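# Panel joint showing on a gray wall: fill it, cover it, or leave it?

**drywall_dodger** (original poster)

Back room of our unit in Nilasia. The walls are Flurwood panels over studs on 16 inch centers, put up by the previous tenant. They're smooth, they were painted light gray at the factory, and they've held up fine. My problem is the joints. The panels butt up against each other with no trim, and each joint reads as a dark line. There's one right behind the long table and I look at it all day.
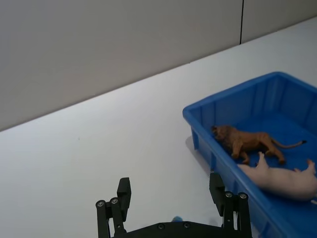
*The line is near the upper right. Lion and pig in the blue tray on the white top.*

I called a contractor and he quoted me $1000 to tape, skim and paint the whole room. That's more than I want to spend on a lease that's up in December. I can do basic work. I have not done much finishing.

So what are my options? I would like something I can do in an evening or two without moving everything out.

---

**mudandtape**

Do not tape it. Prefinished panels move. They're hung to float a little, and if you bridge the joint with tape and compound you'll have a hairline crack down the middle by the end of the first heating season. Then you have a crack with a ridge on each side, and it looks worse than a clean dark line.

I've pulled this stuff out of three offices. Every one that had been taped had cracked.

If you need it gone, use a flexible filler. Plultum works and it takes paint. Tape off both sides, run a thin bead, tool it once with a wet finger, and pull the tape right away. Don't go back over it.

---

**corner_bead_66**

Disagree. I taped Flurwood in my own basement and it's been fine. You have to scuff the factory finish or nothing sticks, and you have to screw the edges down first so they can't move. Most of the cracking people complain about comes from skipping one of those.

On 16 inch centers the edges should be landing on studs anyway. A screw every foot or so, set the heads, mesh tape, two coats of setting compound. It isn't hard.

---

**mudandtape**

Screwing the edges tight is what the install sheet tells you not to do. Your basement probably holds the same humidity all year. His unit might not.

---

**drywall_dodger**

Humidity swings a lot here. The heat is off at night in winter.

I should add that the gap isn't wide. I can get the corner of a business card in and that's it. Up close the edges of the panels are clean. It only bothers me from the chair, because the wall is so plain that the line is the only thing on it.

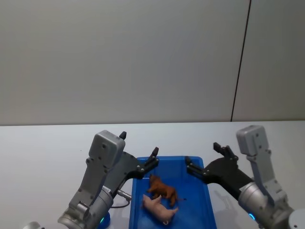

## Reply from plainsawn

If the line is the only thing on the wall, put something else on the wall. I'm serious. A shelf or a corkboard over the joint costs very little and you take it with you when the lease ends.

The other cheap way is batten strips. Rip some thin stock, paint it the wall color, and put one over each joint with a few brads. It ends up looking like board and batten and people assume it was planned. I did a room for $115, and that included the paint.

One thing to check is whether the joints are evenly spaced. If the last panel was cut narrow to fit, the strips will look off at that end and you'll want to add a false one.

---

**corner_bead_66**

Battens in an office look like a double-wide.

---

**plainsawn**

I live in a double-wide. It looks good.

---

**tenant_rep_in_a_past_life**

Before anybody puts in a screw or a brad, read the lease. If the previous tenant hung the panels, they may belong to the landlord now, and "alterations to fixtures" covers a lot. Filler and paint usually count as maintenance. Nail holes in a prefinished panel usually count as damage. I've seen a landlord charge for full panels over a row of brad holes.

Get whatever you decide in an email. It takes five minutes.

---

**drywall_dodger**

Good point. I'll write to them before I touch anything.

On the battens, I like the idea, but the room ends up with a narrow panel in the far corner, so I'd have the spacing problem. A shelf won't work where the line is. I want that stretch of wall kept bare, and I don't want anything hanging over the table.

What I'm leaning toward now is the flexible filler. My worry is the color. The factory gray isn't listed anywhere that I can find. I took a chip from behind an outlet cover to the paint counter and the closest they had was a Kaewsai gray that looked right under the store lights. Back in the room it went slightly green.

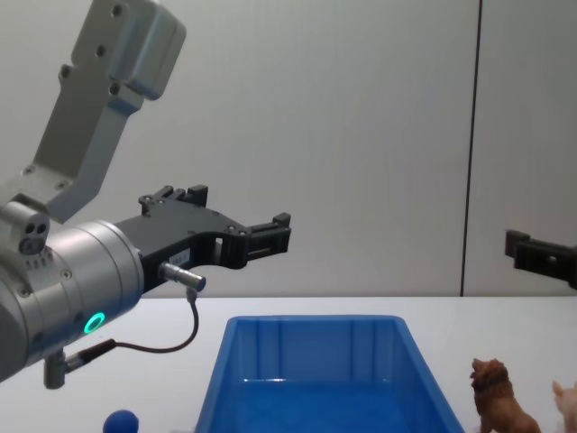

I've also noticed that the gray isn't even one gray. It looks darker toward the left end of the wall in the afternoon and flat again by 7 p.m. So I don't know which version I'm supposed to match.

---

**two_coats_minimum**

You match it in the light you use the room in most. Paint a piece of card, let it dry overnight, and tape it next to the joint at desk height. Look at it in the morning, at noon and with the lights on. Wet paint tells you nothing.

The greenish look is probably your bulbs. Kaewsai grays lean that way under cool LEDs. Ask the counter to cut the sample with a touch of red. They'll do it if you aren't there on a busy morning.

Also, the white tabletop is throwing light up the bottom of the wall. Any mismatch will show most right above the back edge of the table, so that's where the test card should go.

---

**mudandtape**

Agree with all of that. And don't paint past the filler. A quarter inch of slightly wrong gray in a joint is hard to see. Two inches of it on either side is a stripe.

---

**corner_bead_66**

Or paint the whole wall and then there's nothing to match. One gallon, one roller, done by lunch.

---

**two_coats_minimum**

On a factory finish that needs a bonding primer too, so call it $130 with the primer and a decent roller cover. I don't think it's a bad idea, to be fair. It's how I'd do it in a house. For a lease that ends this year I'd do the joint only.

---

**drywall_dodger**

Update. The landlord wrote back and said filler and touch-up are fine, no fasteners, no tape. That settles the argument upthread for me at least.

I have a tube of Plultum and a sample pot on the way. The plan is to practice on the joint behind the door first. The one by the table stays as it is until I've got the hang of it.
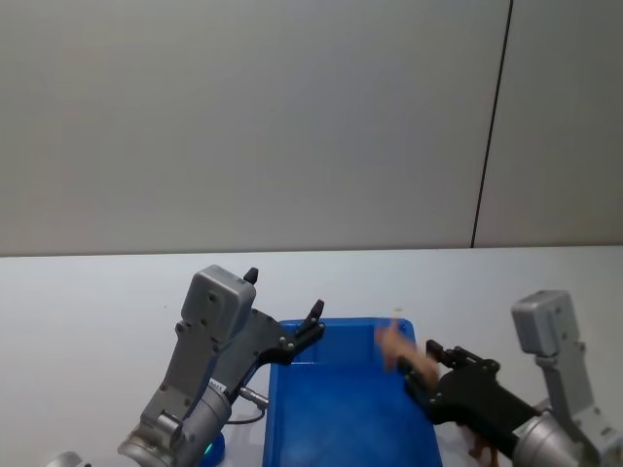
*Same wall from straight on, not filled yet. The joint is toward the right.*

One more question. The line runs right down to the tabletop. Do I pull the table out and fill to the floor, or stop at the top?

---

**mudandtape**

Pull it out and go to the floor. If you stop at table height you'll get a blob at the bottom of the bead, and it's the one spot you can't tool properly.

---

**plainsawn**

I'd stop below the tabletop by a few inches and leave the rest. It's behind a table.

---

**mudandtape**

Until the table moves.

---

**drywall_dodger**

Going to the floor. I'll post again after the one behind the door has dried.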